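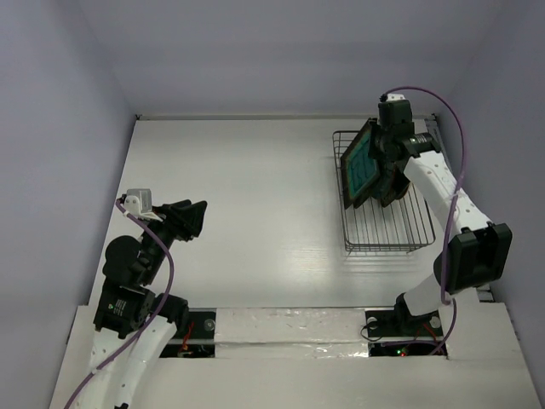 How should flat things stand in a wire dish rack?

They should lean, with a little air between one and the next, and the heaviest should be closest to the side of the rack. If the rack has no slots, the lower edge will slide on the rods until something stops it, so it is better to begin at one end and work towards the middle.

# Kedier rack notes

This folder holds 139 written records about dish racks and the things people put in them. Each record is one rack on one occasion. The text was collected by Veerle Cuypers and Nadhirah Saragih, and the tables were prepared by Dinesh Nautiyal. I, Qistina Subramaniam, look after the files and answer the letters.

## What is in the folder

- `racks.csv` - one line for each record
- `items.csv` - one line for each item or group of items in a rack
- `words.md` - the list of allowed words, with short explanations
- `old/` - the first version from May, kept only so that old references still work

All files are plain text in UTF-8. The separator is a semicolon, as several of the remarks contain commas.

## Columns in racks.csv

| Column | Meaning |
|---|---|
| `rack_id` | a number, never used twice |
| `shape` | basket, tray, two-level, folding, other |
| `floor` | rods, mesh, solid, unknown |
| `rim` | raised, flat, none |
| `filled` | back, front, left, right, all, nothing |
| `surface` | colour or material of what the rack stands on |
| `remark` | free text, up to 300 characters |

"Back" means the side away from the person who writes the record. In the May version it meant the side near the wall, and this caused much confusion in kitchens where the rack stands on an island.

## How we choose the words

The rack in the picture would be `basket`, `rods`, `raised`, `back`, and `white` for the surface. Its front half is empty. The flat panel with the dark frame and the teal-green face would be `lean: diagonal` and `support: side` in `items.csv`. For the darker things beside it we would write `partly hidden` and leave the kind open.

Some rules which we learned slowly:

- Write `flat item` when you are not sure that it is a plate, a lid or a board. It can be corrected later, but a wrong "plate" stays in the table for years.
- Do not write `wet` or `dry` unless you touched it.
- A rack that is used for papers or tablets is still a rack. Veerle has one on her desk for envelopes and it has its own record. So has the one which holds an old Nokia and its charger in the hall of the Kwok house.
- If two things lean on each other, give both of them `support: neighbour`. Do not try to decide which one is holding the other.

## Lean and support

These two columns are the reason that most people open the files, so I explain them a little more.

`lean` can be `upright`, `slight`, `diagonal` or `lying`. There is no angle in degrees. Demetrius Nakamura tried to measure with a school protractor, and when he measured the same ten lids again the next morning, his numbers did not agree well enough to be useful.

`support` tells what the item rests against: `side`, `end`, `slot`, `neighbour` or `none`. A tall item that rests against the long side of a basket is `side`, also when its lower corner points to the front.

## Known problems

1. Deep pots are rare in the records. The writers mostly noted flat things, which are easier to name.
2. In 5 records the rack had no fixed place and was moved during the meal. We kept the position at the start.
3. The word `mesh` was sometimes used for closely spaced rods. Please read the remark before you trust it.
4. All racks from Fokarberg were noted by one person, before breakfast. They are fuller than the others.

## Changes to the files

Corrections are welcome, please send the `rack_id` and the new value together with one sentence of explanation. We do not delete records. A withdrawn record keeps its number and gets `withdrawn` in the remark column.

The next version will have one more column, `gap`, for the space between neighbours. Its allowed words are `touching`, `finger` and `hand`.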